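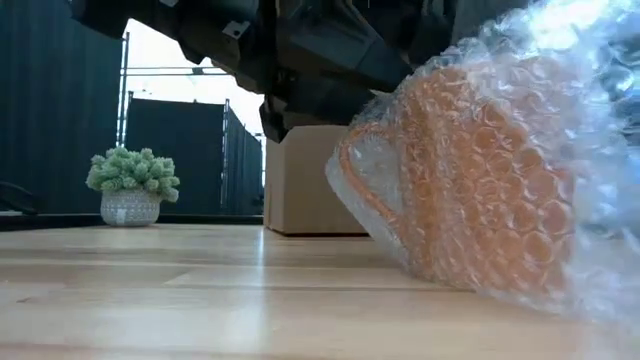 Re: Scheduling tool dropped UTM tags on company page posts

nolero_ops
April 24, 2020
We post to three networks through Grimshaw. After the February update, links on company page posts lose utm_campaign. Source and medium survive. 21 of our 36 scheduled posts now land in analytics under "(not set)". Anyone else?

tk_paid
Check your link shortener first. Ours rebuilt the query string and dropped anything with a space in it.

nolero_ops
No spaces. All lowercase with hyphens. Shortener is off.

skornus_dan
Same symptom here, different cause. The campaign field has a default template at workspace level, and a blank template overrides what you typed. Settings, Links, Defaults. Clear the checkbox and reschedule. Posts already in the queue keep the old value.

tk_paid
I don't buy that. A blank default would strip all the tags, and source and medium are coming through.

skornus_dan
Each field has its own override. Look at the export, columns are separate.

Jarrah Ormsby
Both of you are skipping the bigger question, why tag inside the scheduler at all. At Gratum we build links in a sheet and paste the finished URL. It takes longer and it has not broken in two years.

tk_paid
Fine for 7 posts a week. We do that many before lunch.

nolero_ops
The override was checked for campaign only. Unchecked it, rescheduled 2 test posts, both report correctly. The queued ones I'll have to redo by hand unless the CSV import keeps the time slots.

skornus_dan
It keeps slots but resets the time zone to the account default. Check that before you import.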